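Print | E-mail | 14 comments | Share (2)

Plastic plates still feel greasy after washing - what am I doing wrong?

Posted by Plukness, 16 Nov 2025

I switched to plastic plates back in September and I love how light they are, but I can't get them to feel clean! I wash them by hand with a sponge and plenty of soap, they look fine, and then I run a thumb over one and it drags. My old china never did this. I've tried more soap and I've tried soaking overnight. Do I need a special cleaner or what?

Jotik
86 helpful votes

More soap is probably making it worse. Plastic hangs on to oil way more than china does, so wipe the plates with a paper towel before they go anywhere near the sink (this helped me more than anything else). Then hot water, a small squirt of soap, and go around the raised lip twice, front and back. If they still drag, make a paste of baking soda and a little water, rub it on with your fingers and rinse well. And do the greasy pans last - I used to do mine first and just moved the grease onto everything else.

Iyengar
2 helpful votes

dishwasher

Arnano
57 helpful votes

Agree with Jotik on the paper towel. I'd also look at your sponge, though! Mine was the whole problem. An old sponge holds on to grease and spreads it right back, so I change it every couple of weeks now and keep it on its own mat, away from the plates.

Don't stack them while they're damp, either. I lay mine out on a big round tray with some space between them - they can hang over the rim a bit, no harm done - and put them away once they're dry.

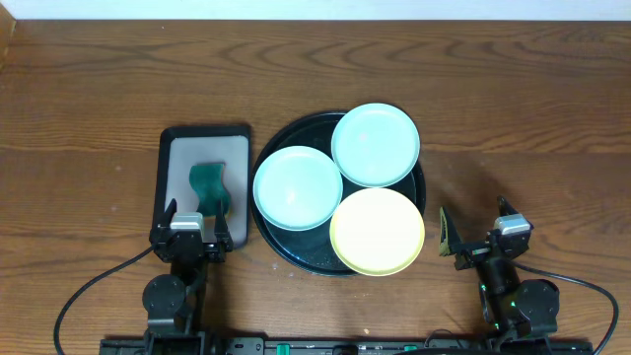 Oh, and go easy on the scrubby side of the sponge. Once plastic gets scratched up, the oil settles into the scratches and you'll be using that baking soda paste every week.

Viewed 2933 times
Print this page | E-mail to a friend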